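3.2 The tables and how people clear them

I should say up front that I love tables, so this was always going to be the longest part of the paper. We looked at 6 shared work tables at the Birdale site and watched what happened to them between one group leaving and the next one sitting down. Everybody who used the room had been told the same thing, which was to leave the table the way you'd like to find it. That sounds clear enough until you see how many ways people read it!

Some people took everything off and wiped the top from end to end. Others pushed their stuff into a corner pile (pens, tape, half a notepad) and called it done. The Sinel group had a habit I got pretty fond of, where they cleared the middle first and worked outward, so you'd get this growing patch of bare wood with a ring of clutter around it. The Noh group went the other way, edges first, and they were always left with one last heap in the center that somebody had to carry off in both arms.

We kept the room's own pale tables for all of this. I'd wanted to bring in the darker ones from Plimholm, but they're heavy and the elevator was out for most of June. A light top changes how people clean, I think — crumbs and pencil dust are easy to spot on it if you're standing up, and then a low window hits the surface and the glare hides the lot. Figure 4 has the kind of tabletop I mean, with the shine running across the grain. 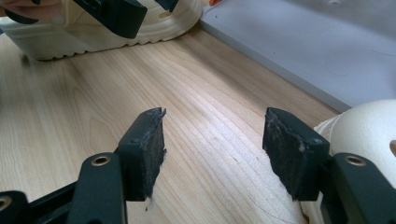 Figure 4. Light wooden tabletop with a band of reflected light over straight, fine grain. Toward the bottom center the grain goes wavy.

When did we count a table as cleared? We counted it once the last loose item had been lifted off and nobody had put anything back for seven minutes.

That rule took some arguing. My first version had no waiting time in it at all, and it fell apart on day one when a guy cleared his table beautifully, went to the door, came back and dumped his whole bag out looking for his keys. With the wait added we ended up with 402 clearings, and two of those had to go (a fire drill both times), so the tables in the next section are built on 400.

Wiping we logged separately. People wiped a lot less than they said they did, and when they did wipe they mostly followed the grain, even the ones who told us they'd never noticed it. I'd like to look at that again with a painted top, where there's no grain to follow. The wiping notes are sorted by group in Appendix B, with the Noh sheets first.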